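Can robots do chores yet? A long one, because I have been chewing on it since breakfast and I am way too excited to keep it to one post.

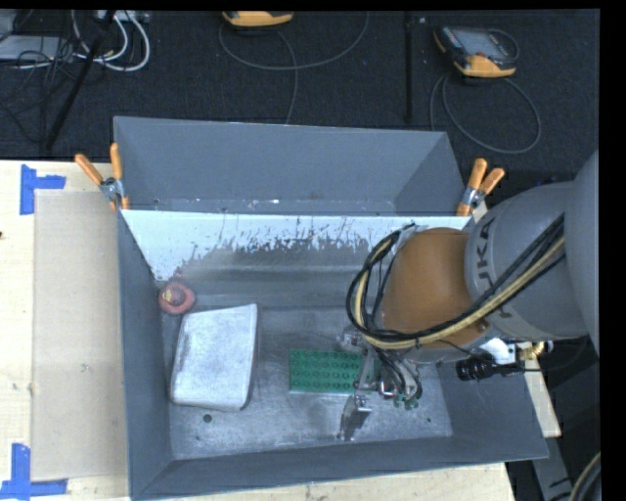 Arif Goh got in first, before I'd even typed the second post, to say that his dishwasher has been a household robot for years and it never once needed an arm. Fair! I love that answer and I want to come back to it.

So let me start with the chore I care about most, and it's a boring one: picking stuff up out of a bin. A few odd things lying in a metal bin, one of them a green block like a toy building brick, and a big KUKA arm reaching in for the job. If you have kids you do this forty times a day and never think about it.

Why I think it matters so much: nearly every chore I hate starts with it. Laundry is picking from a pile. Unloading groceries is picking from a bag. Cleaning the playroom is picking from a floor and then picking from the wrong box because somebody put the crayons in with the trains.

And on the shop floor it's the same deal. I spent 6 years at Tanoli, packing spare parts. Belt brings you a tote, you reach in, you grab the thing on the list, you put it in a carton. I could do that half asleep, and at 5 a.m. I frequently did.

What made it hard was never the reaching. It was the thing jammed flat in the corner. You slide it up the wall with one fingertip until you can get your thumb behind it. You don't plan that. Your hand just knows.

Corners are my favorite test for this reason. Show me something picked from the middle of a bin and I'll clap. Show me something small picked from right up against the wall and I'll stand on my chair.

OK, back to Arif's dishwasher, because he's right and it bugs me (in a good way). The machines that won at housework all got to redesign the job. Nobody built a robot to scrub plates in a sink. They built a box that throws hot water around, and we changed how we buy plates.

Same with the washing machine. Same with the little round vacuum, which is great, and which also taught my whole family to lift the chair legs and keep socks off the floor. We do a small chore so that it can do a big one. Good trade!

The part in between is what's left over. Loading the dishwasher. Getting the wet jeans out and into the dryer. Putting the forks with the forks. All of it is hands, all of it is picking one thing out from among other things. That's where the arms come in.

Tahira Jadoon asked what counts as "can do it," and that's the question, isn't it. Once, on a good day, with everyone holding their breath? Or all week, while you're at work?

My own rule, totally unscientific: I'd call a chore done when I'd let the machine do it in the next room with the door shut. The dishwasher passes. The vacuum passes on most days. An arm sorting my kitchen drawer doesn't pass for me yet, and I would love to be wrong by next March.

Do the math on a small warehouse and you'll see why I'm picky. Say you have 2,000 picks on a shift. If the machine misses 2 of them, great, somebody walks over and fixes it and has a nice chat on the way. If it misses 1,000, you've hired a very expensive coworker who needs a babysitter.

At home the numbers are tiny but the variety is wild. My kitchen drawer has a garlic press, a bent whisk, one chopstick, rubber bands and a key to a bike we sold. A tote at Tanoli had one kind of bracket in it. I'd much rather write the instructions for the bracket.

So my guess is shop floor first, laundromats and hotel laundries next, and your house after that. I know that's not the fun order. But factories get to choose their bins and you don't get to choose where a four-year-old puts a sandwich.

Somebody is going to bring up cost, so yes. I don't know what a sock-sorting arm should cost. I do know what I'd pay to never match socks again and it's an embarrassing number.

Also speed. People laugh at slow robots and I get it, but slow doesn't bother me at home! My dishwasher takes forever. If a machine took all night to put away the toys and got it right, I'd be sound asleep for the whole thing and thrilled in the morning.

Quiet, though. Please, quiet. I will forgive slow long before I forgive a clunk at 3 a.m.

Things I'd hand over tomorrow, in order: socks, the dishwasher (both directions), toy bricks by color, the recycling, that drawer.

Things I'm keeping: watering the plants, making the bed (I like it, don't argue), anything with a raw egg.

Tahira again, and she has a point, says folding should be on the first list. It should. I left it off because a towel is a different shape every time you touch it, and I've seen grown adults lose to a fitted sheet. I lose to it every two weeks. Put me down as hopeful.

A question for anyone who works with this stuff for real: what's the dull little object that gives you the most grief? I'd bet on anything shiny or anything in a clear plastic bag. At Tanoli the bags drove us up the wall, and we had thumbs.

And if you work on a line where an arm already does part of your old job, I'd really like to hear what it left for you. At my place it would have been the corners and the bags, I'm pretty sure.

Replies are open all evening. I have a basket of laundry to fold by hand in the meantime, so please be entertaining.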